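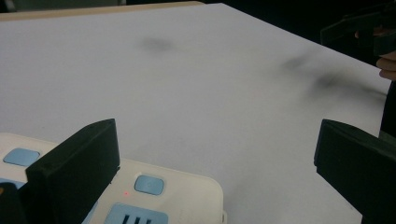
Photo: Rosalind Lindgren / Bilska

## Obi Two-Finger Gripper, Bench Model

The Obi is a gripper for bench work: picking up, turning, pressing and setting down small items. It comes in two versions. The hand-held version is used by a person to show a task. The arm-mounted version repeats it. Both have the same black block fingers, so a job shown with one carries over to the other.

Typical jobs are the short, dull ones, such as pressing the buttons on a power strip before it gets packed.

**In the box**

- Gripper with 2 fingers fitted
- 3 pairs of spare fingers
- Wrist strap and hex key
- Printed setup sheet

**What changes on the floor**

Hendley put the Obi on its test benches in August. Bench staff used to press switches by hand for a full shift. They now spend 10 minutes showing a new task, then check the units the arm sets aside. Shifts and head count stayed the same. The job titles did not, and pay grades were reviewed along with them.

"My thumbs don't hurt at night," says Hazel Dvorak, who has worked the bench for 17 years. "I do more paperwork than I used to. I could do with less of that."

Plan for 6 training sessions per crew. People who already know the product make the best teachers, and they should be the ones holding the gripper.

**Ordering**

Sold singly or in pairs. Finger pads are a wear part and are not covered by the warranty. For bench mounts, see the Grardale stand. Ask for Barrett Tran in sales.

Page updated 11/19/21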